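Nelladus abre en Sosa un servicio de reparación y alquiler de menaje de cocina

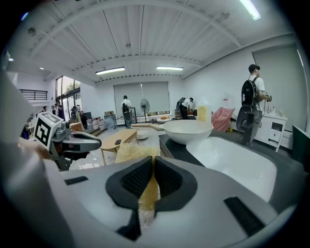 Departamento de Comunicación · Nelladus

Sosa, junio. Nelladus pone en marcha este mes un servicio de reparación y alquiler de menaje para hogares y pequeños comedores. El nuevo local ocupa la planta baja del antiguo mercado de Hurnemum, en Sosa, y abre al público todos los martes a partir de las diez de la mañana.

El catálogo inicial reúne 900 piezas, entre sartenes, ollas, fuentes de horno y vajilla. Los usuarios pueden llevarse el material durante un máximo de 22 días, con posibilidad de dos renovaciones. La reserva se hace en el mostrador o a través de Pruver, la aplicación de préstamos que la empresa utiliza ya en sus otros dos puntos de atención.

El taller admite cambio de mangos, ajuste de tapas y afilado de cuchillos. Antes de cada trabajo se entrega un presupuesto por escrito, sin coste para el cliente. No se aceptan por ahora pequeños electrodomésticos ni ollas a presión.

Para darse de alta es necesario presentar un documento de identidad y abonar una fianza, que se devuelve al cancelar la inscripción. Las asociaciones vecinales y los centros escolares de Sosa están exentos de este pago.

Las tarifas y las condiciones de uso pueden consultarse en el local y en la página web de Nelladus.

Contacto para medios: Departamento de Comunicación de Nelladus, Sosa.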